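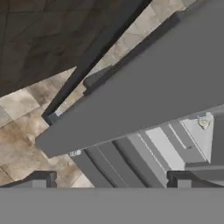 Growing Melons and Their Cousins: Notes for Session Four
Home Food Gardening, Evening Course
Instructor: Homa Ghaffari

Welcome back, everyone, and thank you for the very lively discussion of compost last time (I did go home and look up the coffee grounds question, and I promise we'll get to it before the break). Tonight is the cucurbit family, which means cucumbers, squash, pumpkins, gourds, watermelons and melons. We'll spend most of our time on melons, partly because so many of you asked for them on the sign-up sheet and partly because if you can grow a decent melon you can grow pretty much anything else in the family.

Please read these notes with a pencil in your hand. I've left wide margins in the printed copy for that very purpose.

1. What the family has in common

Nearly all of these plants are warm-season vines with big, rough leaves, curly tendrils and yellow or white flowers. They hate frost. They also sulk in cold soil, even when the air feels lovely to you and me, and a seed that sulks for too long will simply rot. I like the soil to be at least 70 degrees before I sow melons outdoors, and I would much sooner wait an extra week than replant. If you garden on heavy clay, as Siamak does, a raised mound will warm up a good deal sooner than flat ground.

Most of the family carries separate male and female flowers on the same plant. The males usually open first, and every year somebody calls me in a panic to say the vine is blooming and nothing is setting. Give it time! The female flower has a tiny swelling behind the petals, like a fruit in miniature, and once you have seen one you will never mix them up again. Some melons have flowers with both parts, which confuses the picture a bit, but the bees don't mind.

2. Starting the seed

Melons dislike having their roots disturbed, so if you start indoors, use a pot you can plant whole or one that slides off cleanly. Sow two seeds to a pot, three or four weeks before you mean to set them out. For most of our gardens that puts planting out in the second half of May. Snip off the weaker seedling at soil level and don't pull it, or you'll tear the roots of the one you're keeping.

Harden the plants off over a week – a couple of hours outside the first day, then a little longer each day.

3. Names and other muddles

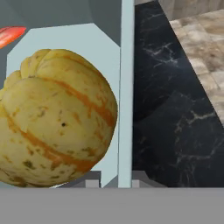
Melon names are a mess, and I say that with great affection. What we call a cantaloupe in the grocery store is, strictly speaking, a muskmelon with netted skin. The true cantaloupe of Europe often has ribs and very little netting. Honeydew, casaba and canary types tend to be grouped together as winter melons, a name that has to do with how well they keep. All of those belong to one species, Cucumis melo. Watermelon is a more distant relation altogether, and the sweet smell test won't do you any good with it.

Will your melons cross with your cucumbers and turn bitter? No. They are different species and won't cross. Two kinds of melon can cross with each other, but that affects only the seed you save, never the fruit you eat this summer.

4. Water and feeding

Water deeply and not too often, at the base of the plant, in the morning if you can manage it. Ease off as the fruit nears full size, as too much water late on gives you a bland melon and sometimes a split one. Go gently with nitrogen once the vines are running. Shirin showed us last year what happens otherwise: leaves like dinner plates and one sad little fruit.

5. Knowing when to pick

Muskmelons are the kind ones. When ripe, they slip from the vine with a light nudge, and they smell wonderful at the stem end. Winter types don't slip, so you have to cut them, and you go by the change in background color and a slight give at the blossom end.

For next Tuesday

Please sketch your sunniest bed, with rough measurements, and mark where the shade falls at four in the afternoon. Bring any seed packets you already have, even the old ones. We'll be doing a germination test with damp paper towels, so wear sleeves you can roll up.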